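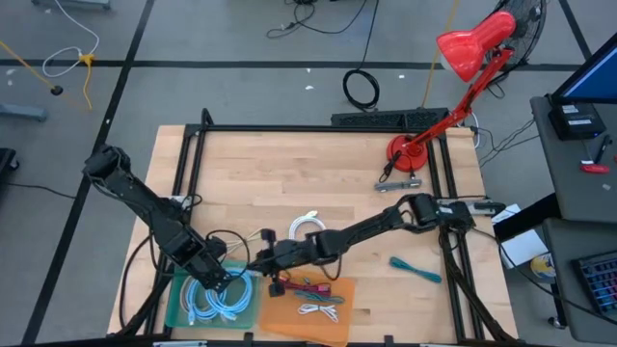 *Two arms over the cable trays, green and orange.*

# Flatesgate Fundraiser Ledger

Records of small student-run fundraisers held by elementary and middle school clubs in the Flatesgate district. Each row is one event: a bake sale, a car wash, a read-a-thon, a coin drive. Current release is version 2.

## Files

| File | Rows | Contents |
|---|---|---|
| `events.csv` | 387 | one row per event |
| `causes.csv` | 20 | lookup table for the cause each event supported |
| `notes.csv` | 255 | free-text notes, joined on `event_id` |

Not every event has a note. No event has more than one.

## Columns in `events.csv`

- `event_id` -- integer, stable between releases
- `school_code` -- four letters, assigned by us
- `term` -- `fall`, `spring` or `summer`
- `event_type` -- see `types.txt`
- `cause_id` -- key into `causes.csv`
- `gross` -- money taken in, US dollars
- `costs` -- supplies and fees, US dollars; blank if not reported
- `donated_goods` -- `y`, `n` or blank

A blank in `costs` does not mean zero. Clubs that spent nothing were asked to write 0, and most did. Do not fill blanks before computing net amounts; drop those rows or report them separately.

## Collection

Club advisers filled in a one-page paper form after each event. Forms were typed up twice by different people and the two copies compared. Where they disagreed, the paper form was checked again. Forms with an unreadable total were left out.

Events split between two causes appear under the larger share, with the split given in `notes.csv`. The Kurnirine food drive is the main case. It ran at several schools under one name and is entered once per school.

## Privacy

Student names, adviser names and donor names were removed. Notes were read line by line and edited where a person could be identified. Edited notes end with `[ed]`.

## Known problems

- Summer events are underreported. Many clubs do not meet after classes end.
- `mevton_share` was dropped in version 2. Scripts written for the Mevton matching program need to be updated.
- School codes `SAAR` and `SARN` both refer to Saarinen Middle in version 1. Only `SAAR` is used now.

## Changes and contact

Corrections are merged each August. Send them to Ekow Amoah with the `event_id`, the column and the corrected value.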